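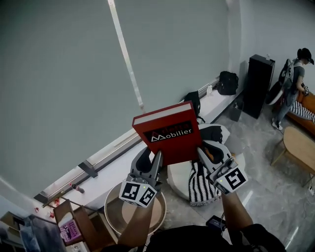

Recording two-handed book handling with hand-held grippers

This tutorial explains how we collect two-handed examples for the Trostel policy. It supposes that your grippers are charged, paired and already calibrated one time. If they are not, please do the Zorkinley calibration page first and come back.

Before you record

Put both grippers on the table with the fingers open. Check that the green light is on at each one. Wipe the marker cubes with a dry cloth and look at every face of them. A fingerprint on a black square is enough to make the tracking jump, and you will see it only later, in the replay.

Start the head camera, then the left gripper, then the right. Hold the two cubes in front of your face and turn them slowly for 9 seconds. The software uses this part to align the clocks, so do not skip it, even between two short sessions.

Gripping the book

1. Take a hardcover for the first session. Paperbacks bend, and the policy learns the bending before it learns the grip.
2. Approach with both hands at the same time. Close the left fingers on the lower left corner and the right fingers on the lower right corner.
3. Lift the book until you can read the cover, with the cubes still in view of the head camera. If your wrist turns too far inward, the book will cover one of them.
4. Hold still for one breath, then put the book down at a different place than where you took it.
5. Open the fingers completely before you move away. Half-open fingers are the most common reason that we reject a take.

Make 25 takes with one book, then change the book or the surface. Small mistakes may stay in the recording — if the book slips and you catch it, continue normally. 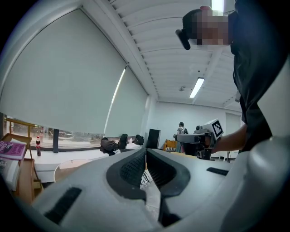 By the Wirkometti recording team
Last changed 4th June

Two people in one room

Two operators can record in the same room, if each pair of grippers has its own marker numbers. We had a batch in August where both pairs used the same numbers, and from 2000 takes we could keep only 588. Now we read the numbers aloud before the first take. It is a bit slow, but it works well.

Keep the windows covered on bright days. The wrist cameras have a very wide lens and they adjust badly when strong light comes from one side.

Checking the takes

Replay the first three takes before you continue. In the wrist view, both fingertips must stay visible during the whole grip. In the head view, look at the cubes — when a cube is lost for longer than one second, mark the take as bad and repeat it. Upload at the end of the session, with the name of the surface in the notes field.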